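Section 4: Recording your first batch of cable examples

Okay, your arms are mounted, the software is talking to them, and you've run the wiggle test from Section 3. Now comes the part I like best, which is collecting the examples your Fesik policy will learn from. Set aside a whole morning for this. My first batch took me from breakfast until well past lunch (I'd put it on a Tuesday, thinking I'd be done by ten!).

I'm using the cable-sorting task all through this guide. The robot picks up a bundled cable and puts it in a bin. Sounds easy, but cables bend, slide and spring open, so the policy needs to see plenty of variety.

Before you start

You'll need a handful of cables that look and feel different from each other, at least two bins, and a table you can leave set up until the batch is finished. Clear bins are fine. I mix them with tinted ones so the policy doesn't get too attached to one look.

Note: Don't tidy the rest of the room. If your robot is going to work in a busy shop with people walking around, record in a busy shop with people walking around.

4.1 Set up the session

1. Open Motemska on the control computer and choose New Session.
2. Type in the task sentence. Keep it plain and keep it the same for the whole batch. Mine is "put the cable in the bin."
3. Set the episode length to 20 seconds. You can stop an episode early with the foot pedal, so this is only the upper limit.
4. Check the fixed camera view. You want the front of the table, all the bins and the space the grippers travel through. If a cable end hangs out of view that's okay, but the middle of the bundle has to be in there.
5. Lock the camera mount. Really lock it. I once bumped mine halfway through a batch and had to throw out 19 episodes, and I'm still a little sore about it.

Caution: Keep your hands off the table while the follower arms are live. Hit Pause, wait for the amber light, then reach in to move things.

4.2 Record an episode

1. Lay out the cables. Change the order, the angle and how tightly they're folded each time.
2. Take hold of the leader arms and press the pedal once. You'll hear a beep.
3. Move at a steady, medium pace. Go for the thick part of the bundle or the tie, never the connector.
4. Lower the cable into the bin and open the gripper before you lift away.
5. Press the pedal again to stop, then tap Keep or Toss on the screen.

If you fumble and recover, tap Keep! Those little saves are gold, and I wish I'd kept more of mine early on. If you fumble and the cable lands on the floor, tap Toss.

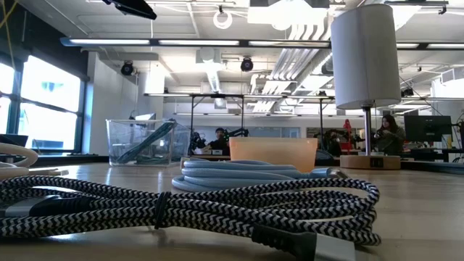
Figure 4-2. Table layout with braided, light blue and off-white cables in front, and teal cable in the clear bin.

Notice how the bundles sit pretty close together in that layout. I do that on purpose for about a third of the batch, so the policy has to learn where one cable stops and the next one starts. Shiny tabletops are worth including too, as long as you can still make out the cable edges in the camera view.

4.3 Check and save the batch

1. Open the Review tab and play everything back at double speed.
2. Toss any episode where the picture freezes or the arm data has a gap (Motemska marks those in orange).
3. Tap Export and pick the Ceva format.
4. Copy the export to a second drive before you close the session.

My finished cable batch came to 1216 episodes, spread over a good part of May. You don't need that many to see the arm start doing something sensible, so go ahead and run a short training pass early, then come back and record more of whatever it's bad at. Training settings are in Section 5.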